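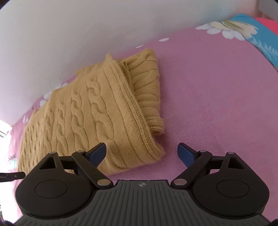 Surely you just fold the thing and let the robot people sort it out later, Josiane Vasseur wrote under my last post, and why would anybody need a rulebook for laundry?

Fair question! I thought the same when I started. I figured I'd pick up the gripper, fold some sweaters, send in the recordings and get on with my evening. Then I got my first batch back from Lemaire with a note from Anneliese Kramer, and the note was longer than anything I'd written at school. So, Josiane, this post is for you, and for the two other people who asked what the "house rules" are.

First thing, and it took me ages to get it into my head: one recording, one job. If the task says "fold the sweater," you start with the sweater laid out and you stop when it's folded. You don't also straighten the sheet because it's bugging you. I did that constantly. I'm a straightener! But the label on the recording says folding, and if half my recordings have a bit of bed-making tacked on the end, then whoever is learning from them learns that folding includes a spot of bed-making. Anneliese calls these "tails" and she cuts the whole recording if the tail is long.

Second, fingers stay in view. The camera sits on the tool and looks out over the jaws, so you'd think this takes care of itself, and with a T-shirt it mostly does. A chunky cable knit like the mustard one is another matter. You pick up a thick roll of sleeve, the wool comes up toward you, and if you bring the tool in low and flat you can lose the fingertips completely behind your own sweater. Come in from a bit higher and tilt. If you've lost them, don't wiggle around trying to find them again. Let go, back off, come in again. A clean second try is allowed, and it's a lot more use than ten seconds of wool.

Which brings me to the rule people argue about. Do you keep your mistakes in?

At Drikov, where Agathe Brunet used to do this, you threw out anything with a slip in it. Lemaire keeps the slips as long as you recover from them and mark the recording as a recovery. I've come around to the Lemaire way, though I wasn't keen at first because it felt like handing in homework with crossings-out. Clothes slip. Sleeves flop back open. If every recording is perfect then there's nothing in the pile about what to do when the sleeve flops back open. What you can't do is drop it on purpose. I tried that once to "help" and it was painfully obvious when I watched it back, I looked like a soccer player going down in the penalty box.

Third: other hand out of it. Your free hand goes in your pocket or behind your back or wherever you like, but it does not come in and hold down the hem. This is the one I still break. You don't notice you're doing it! With knits it's worse, the weight of the body drags when you pull a sleeve over and everything in you wants to reach in and pin it. If the job really needs two hands then it gets done with two grippers and it goes down as a different task.

Speed. Slower than you'd fold normally, faster than you'd like. My early ones were so slow that Agathe asked if I was underwater. The written guidance says "steady," and that's all it says, so I asked Anneliese what steady meant and she told me to move as if somebody was holding the other end of the sweater. I don't love that as a standard, but it works for me.

Now backgrounds, because this is where I get the most questions. No, you don't need a plain white table. They want real beds and real sheets, patterns and all, and the pink one with the white daisies is fine, so please stop ironing things and buying gray felt. What they ask is that you vary it. The cap is 6 recordings of one garment on one surface, then you change something, either the garment or what it's lying on. I was way over on that for my first month. Light from a window is okay too, as long as it isn't shining straight into the lens when you're lined up on the cloth. I turn myself around the bed instead of messing with the curtains.

A few smaller ones that aren't in the written guidance but ought to be:

Clear the strap. If your tool has a strap or a cable hanging off it, check where it goes before you start, or it'll trail over the wool and drag a fold open.

Wipe the finger pads. Knitwear sheds. Fuzzy pads slip, and you'll blame your grip.

Check for anything personal in the room. Letters, photos, kids' school stuff, screens. Reviewers do look for this but it's your house, so look first. And if somebody walks in, stop and bin the recording, even if they say they don't mind.

Stop before your wrist hurts. I do twenty minutes and then put the kettle on.

About the numbers, as a couple of you were nosy. Our group at Stastdale handed in 4,000 recordings for the spring round and 866 of them came back rejected. I went through my own share of the rejects one rainy Sunday with a cup of tea and a bad attitude. Most were tails, then free hands, then lost fingertips. Hardly any were "bad folding." That surprised me, as I'd been putting all my effort into folding nicely and none into when I pressed the button. Since then I say "start" and "done" out loud to myself before I touch anything. Feels silly, works great.

The rules are getting rewritten in June, by the way. Noémie Bailly is collecting comments and I've already sent her mine, mainly that "folded" needs a proper definition. Is it folded when the sleeves are in? When it's in half? I stop at the sleeves-in stage for some tasks and go all the way to a square for others, and right now the only thing telling the two apart is a line of text that I've seen people skip. I'd like separate names for them. I'd also like the recovery marking to be one tap and not three, but I've been told not to hold my breath.

If you've got comments of your own, send them to her before the end of May. Next time I'll do socks – the pairing rule needs a post to itself, and I've got opinions about it.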